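3.2 Cell setup and upkeep

The gear cell consists of two arms fixed at opposite sides of a low work surface. Both arms carry the same type of gripper, and each gripper has a green plastic mount on its side with a gray cover plate. We kept the two grippers alike so that a spare could go on either arm without changes to the software. One spare was kept on the shelf and used twice during the study.

The work surface is covered with a dark cloth. On the bare surface, small gears tended to slide when a fingertip touched them slightly off center, and glare from the ceiling lights upset the part detector in the afternoon. The cloth reduced both problems. It does wrinkle, and we chose not to stretch it tight between runs, so parts may rest at a slight tilt. It was replaced after 326 runs, when lint began to collect on the fingertips.

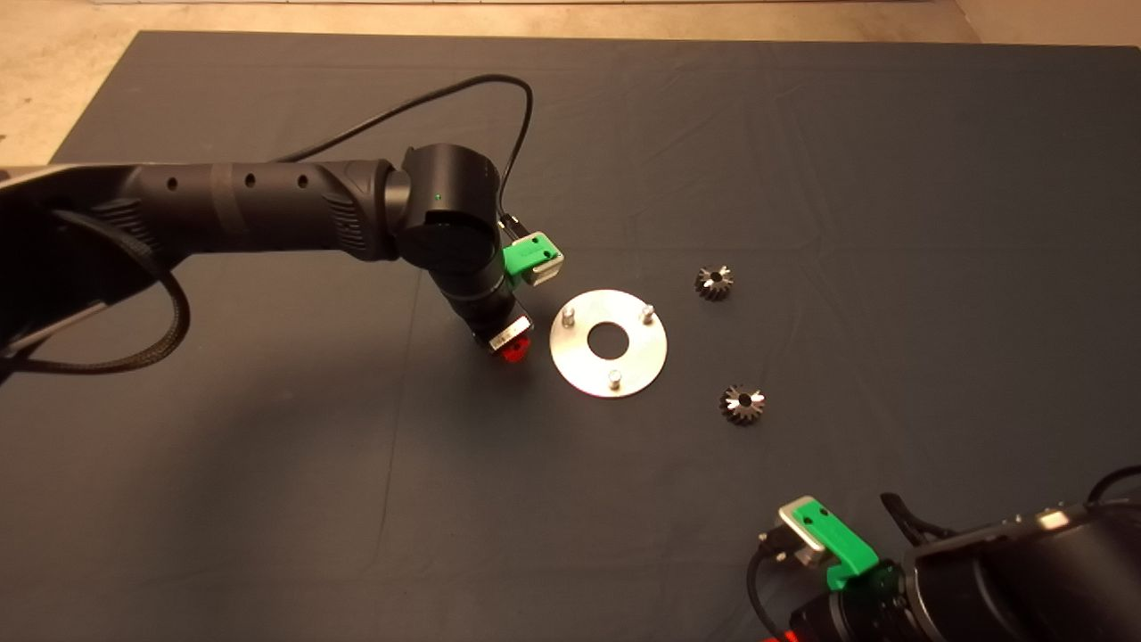
Before each session the operator followed a written routine, drawn up by Inês Brandão and kept beside the controller. Both arms were sent to their home pose and the joint offsets were read back. If any joint was off by more than the set limit, the arm was homed again before parts were laid out. The fingertips were wiped and closed on a gauge block to check the grip opening. The whole routine took up to 14 minutes, most of it spent waiting for the arms to finish homing.

Cables needed the most attention. The thin black cable that arcs over the forearm to the wrist (Figure 2) has to be long enough for full wrist rotation, yet a loop that is too long can catch on the other arm when both work near the plate. Our first loop was too short and pulled a connector loose on a Saturday, with the loss of half a day of runs. We then added slack at the wrist and marked the correct length with tape on the spare – this made later swaps much faster.

The plate and gears were checked less often. Every six sessions we tried each gear on each of the three pins by hand. A gear that did not drop freely was set aside, and a bent pin meant changing the whole plate. Runs recorded between a failed check and the last good one were left out of the results in Section 4.

Figure 2. The gear cell, with the three-pin plate and two bevel gears on the cloth between the arms.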